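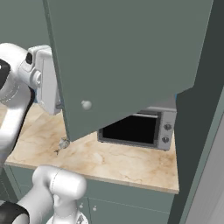 How does a person show a robot a kitchen task when the kitchen exists only in a computer? The operator moves the arm by remote control, and every movement is saved so that the robot can learn from it later.

Plendier, a company in Urnorthorpe, has recorded 492 such demonstrations in its simulated kitchens and wants to have 2000 by August. The list of tasks begins with cabinet doors.

"A door looks easy, but new operators often pull too fast," said Siiri Jääskeläinen, who trains them. Each operator makes 30 practice runs before the recordings are kept.

Pentti Suominen, head of the project, said that tests on a real arm will start in Jidlow - first with doors, then with drawers.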